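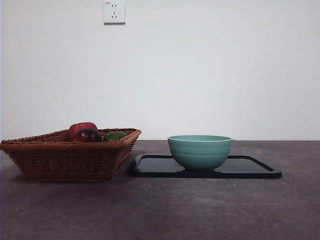 Wicker basket and a pale teal bowl on a black tray.

Brinness Holiday Lets: listing texts and property records

Version 2, updated in January. Maintained by Endang Mandagi.

What is in the data

The set has 3746 records. Each record is one holiday house or apartment, as it was described by the owner or by the letting agency. The records come from two sources: the old Plombridge catalog, which was typed by hand, and the forms that owners filled in for Ó Riain.

Fields

id: number of the record, never used again after a deletion
title: short name of the property
description: free text, between one sentence and two pages
sleeps: how many guests, according to the owner
outdoor: garden, terrace, balcony or none
pets: yes, no, ask
season: months when the property can be rented

Known problems

The field "sleeps" is not consistent. Some owners count the sofa bed and some do not. Peadar Buckley corrected the Plombridge part, but the Ó Riain part is still as we received it.

Roughly 40 descriptions appear twice under different titles — mostly farmhouses that are let both as a whole and as separate apartments. We kept them both. If you train a search tool on this data, please remove them first.

Distances to the beach are given in minutes, and the text does not always say if this is walking or driving.

Privacy

Names of owners, phone numbers and door codes were removed by Caoimhe Nic Giolla. If you find one that we missed, write to us with the id and do not post it in the public tracker.

How to load

Unpack the archive and open listings.csv as UTF-8. The separator is a semicolon. Older spreadsheet programs can damage the accents in place names.

Questions about the fields go to Endang, and requests for the original forms to Philomena Brophy, who answers on Wednesday.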